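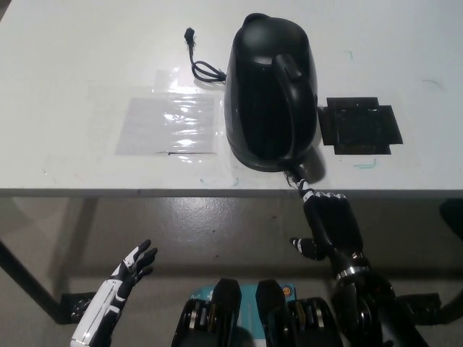 I'm raising this against the Fulldale table standard and not against the arm software, so please don't bounce it back to the controls queue like the last one! The trouble is our kettle pick on Bench Wei. The grasp checker keeps refusing to start because it reckons the kettle is outside its home zone, and I've come round to thinking the zone marking is the culprit. We've got a flat black tape patch stuck down right next to a glossy black kettle, with the patch nearly touching its side, plus a clear shiny one over on the left and a few bits of teal pen left on the white top. If I were a checker I'd be confused too.

Ticket type: working practice
Priority: medium (it's annoying, it isn't dangerous)
Date opened: Monday, April 4, 2022

What I get: code 556, "object boundary not resolved", before the hand is allowed to close. I clear it, re-home, and quite often it comes straight back.

What I've tried so far

Restarted the Pletska checker. No change, but it did make me feel busy.

Turned the exposure down a notch because of the shine on the clear tape. The bright streaks calmed down a bit and then the kettle went to mush, so I put it back to 1000 where it was.

Swapped the kettle for the matt grey jug from the cupboard, same spot, same tape. It passed first time and kept on passing. So the hand is fine and the calibration is fine (I'd already run the full one, all 1182 points of it, while I had my sandwich).

Put a sheet of white paper over the black patch and brought the kettle back. Passed! Took the paper away and got 556 again. That's when I stopped blaming the software.

Where I think the rules let us down

Our table standard says "mark positions with tape or pen, clearly visible". That's the lot. It doesn't say what colour, it doesn't say matt or gloss, and it says nothing at all about what happens to old marks when the layout changes. I can't tell which of the teal marks on Wei are current. There's a corner one just below the black patch that looks deliberate enough, and a fainter hooked one further back that could be anything.

The other bit is the cord. The standard says loose cables should be "kept tidy", and I'd say a short cord lying on the table beside the kettle with a loop against its side is the sort of thing people will argue over for ever. I'd like it to say where the plug goes. My vote is pointing to the back and well away from the handle side, but I'll follow whatever gets written down.

What I'm asking for

1. Matt tape only, in a colour that isn't on any object in the task list.
2. A clear gap between tape and object. I don't mind what the number is, I just want one.
3. Old pen and tape come off before a new layout goes down, and whoever does it signs the bench sheet.
4. A line about cords.

Update, same afternoon: reply from the Cimano side says they use pale matt tape and haven't had a 556 on a dark object yet. They're sending a roll over. I'll strip Wei completely, clean it and re-mark it, then rerun the kettle pick with the exposure still at 1000 so we're comparing like with like.

Leaving this open until the wording is agreed. If it could go in with the June revision that would be lovely, and please don't let anyone touch the exposure in the meantime.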